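What Is a Circuit Board?

A page for kids from the Wodside science shed

If you have ever seen the inside of a broken radio, an old game console or a computer, you have probably seen a flat green sheet covered in tiny bumps, boxes and cans. That sheet is called a circuit board. Nearly every electronic thing in your home has one, from the microwave to the remote control.

On this page we look at what a circuit board does, what the parts on it are called, and how boards are made. There is a word list at the end for the words in capital letters.

Why do we need them?

Electricity needs a path to travel along. When the path goes all the way around, from the battery or power supply, through the things it has to run, and back again, we call it a CIRCUIT. A torch has a very simple circuit: a battery, a switch and a light. You could build one with a few pieces of wire.

A computer needs many more paths than that. In the early days of radio and television, workers joined the parts together with wires, one at a time. It was slow work, and the inside of the cabinet looked like a bird's nest. If one wire was joined in the wrong place, someone had to find it.

The circuit board fixed this problem. The wires were swapped for thin lines of copper stuck flat onto a stiff sheet. Because the lines are put on using a pattern, a bit like printing a picture, the full name is PRINTED CIRCUIT BOARD, or PCB. Every board made from the same pattern has its lines in the same places.

What is the board made of?

The stiff part in the middle of most boards is made of woven glass threads and a hard glue called resin. It is strong, it does not bend much, and electricity cannot easily pass through it. A material like that is called an INSULATOR.

On top of the glass sheet is the copper. Copper is a metal that electricity travels through easily, so we call it a CONDUCTOR. The copper lines are called TRACKS or traces. Some boards have tracks on one side only. Many have them on both sides, and others have extra layers of tracks hidden inside, like the filling in a sandwich.

Over the copper goes a thin coat of coloured paint-like stuff called SOLDER MASK. It protects the copper and stops solder from going where it shouldn't. Green is the colour people know best, but solder mask can be red, blue, black, white, yellow or purple. The colour makes no difference to how the board works.

Last of all, letters and numbers are often printed on the board, usually in white. They tell people which part belongs in which spot. A letter C next to a number often means a capacitor goes there, and a letter R means a resistor.

The parts on a board

The things fixed to a circuit board are called COMPONENTS. A board can have a handful of them or many hundreds. Some are as big as your thumb and some are smaller than a grain of rice.
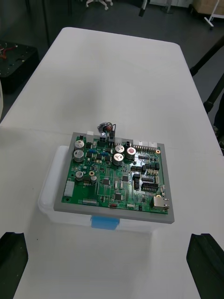 A green circuit board with capacitors, chips and connectors. The Ethernet jack is on the right-hand side.

Let's go through the main kinds.

Capacitors

The parts shaped like little cans are capacitors. A CAPACITOR stores a small amount of electricity and lets it go again very quickly. You can think of it as a small water tank. If the water coming from the pipe goes up and down, the tank helps keep the flow out of the tap steady. Chips need a steady supply of electricity, so capacitors are often placed near them or near the spot where power comes in.

The can-shaped ones are called electrolytic capacitors (say it like this: ee-LEK-tro-LIT-ik). They come in different sizes, and the tops can be silver, gold or other colours. Many have a cross or another pattern pressed into the top. This is called a vent. If something goes wrong and pressure builds up inside, the metal is meant to open along those lines.

Not all capacitors look like cans. Some are flat discs, and some are tiny blocks.

Resistors

A RESISTOR slows down the flow of electricity. Some parts would be damaged by too much electricity, so a resistor is put in the path to hold some of it back. A small light on a board usually has a resistor to go with it.

Older resistors are shaped like tiny barrels with coloured stripes. The stripes are a code. Each colour stands for a number, and by reading them in order you can work out how strong the resistor is. On newer boards the resistors are often small black rectangles that are hard to see without a magnifying glass.

Chips

Flat black squares or rectangles on a board are usually chips. The proper name is INTEGRATED CIRCUIT. Inside the black case is a thin piece of silicon with a whole circuit on it, much too small to see. Some chips do sums. Some remember things. Some control how other parts work.

The black case does not do any of the thinking. It is there to keep the silicon safe. The chip joins to the board with metal legs around the outside, or with small metal pads or balls underneath where you can't see them.

Connectors

A board that could not be joined to anything else would not be much use. CONNECTORS are the parts where cables plug in. They are often found along the edges of a board, where there is room for a plug. Most are made of plastic with metal inside. The plastic gives the plug its shape and holds it in place, and the metal carries the electricity.

A block with rows of metal pins is called a header. The pins may stand in one row or two.

An Ethernet jack is a boxy connector for a network cable. If your home or school has a computer joined to the internet with a cable and not by wi-fi, the cable will probably click into a jack like this. Many of them have a metal cover called a shield, which helps keep out electrical noise from other things nearby.

Mounting holes

Boards often have holes near the corners. These are for screws, so that the board can be fixed inside its case and won't slide around. Some mounting holes have a ring of metal around them.

How is a board put together?

First, a designer draws the board on a computer. The designer decides where each part will sit and where every track will run. Tracks that carry different signals must not touch, so this can be like solving a very large maze.

Next, a factory makes the bare board. The sheet starts out covered in copper. The pattern of tracks is marked out with a protective layer, and then the copper that isn't wanted is dissolved away in a chemical bath. This is called etching. Holes are drilled, and the solder mask and the white lettering go on.

Then the components are added. For small parts, a grey paste called solder paste is spread on the places where they will sit. A machine picks up each part and puts it down in the right place, faster than a person could. The board then goes through a long oven. The paste melts, and when it cools it sets hard and holds the parts on.

SOLDER is a metal that melts at a lower heat than most metals. It does two jobs at once. It keeps the part in place, and it lets electricity pass between the part and the copper track.

Larger parts may have long legs that go through holes in the board and are soldered on the other side.

After that, the board is tested. If it doesn't work, it may be repaired, or taken apart for recycling.

Staying safe

Circuit boards are interesting to look at, but there are rules to follow.

Never open anything that is plugged in. Even when it has been unplugged, do not open it unless an adult who knows about electronics is helping you. Capacitors can hold electricity after the power is off, and big ones can give you a nasty shock.

Do not open televisions, microwaves or power supplies at all.

Hold a board by its edges. There can be sharp ends of wire on the back. Your body can also carry static electricity, the kind that crackles when you take off a jumper, and a small spark of it can ruin a chip.

Wash your hands afterwards. Some older boards were made with solder that has lead in it, and lead is poisonous.

What happens to old boards?

Old electronics are called e-waste. They should not go in your rubbish bin at home. Circuit boards contain copper, tin and sometimes small amounts of silver and gold, and these metals can be used again. Batteries need extra care because damaged ones can catch fire in a rubbish truck.

Ask an adult to find out where your nearest e-waste drop-off is. Your council's website is a good place to look.

Something to try

You can draw your own circuit board on paper. You will need a sheet of green paper or card, a ruler, a pencil and some coloured pens.

1. Draw 2 chips near the middle of the sheet.
2. Draw a connector along one edge and label it POWER.
3. Add three capacitors and two resistors anywhere you like.
4. Use the ruler to draw tracks between the parts. Tracks can turn corners, but they must not cross.

If you get stuck, turn the paper over and carry on with the track on the back. Real boards do this too. The little metal-lined hole that takes a track from one side to the other is called a VIA.

Word list

Capacitor: a part that stores a small amount of electricity.
Circuit: a complete path for electricity.
Component: one of the parts on a board.
Conductor: a material that electricity passes through easily.
Connector: a part where a cable or another board plugs in.
Insulator: a material that electricity does not pass through easily.
Integrated circuit: a chip.
PCB or printed circuit board: a stiff sheet with copper tracks that join the components.
Resistor: a part that slows down the flow of electricity.
Solder: metal that is melted to join parts to a board.
Solder mask: the coloured coating on a board.
Tracks: the thin copper lines on a board.
Via: a small hole that joins tracks on different layers.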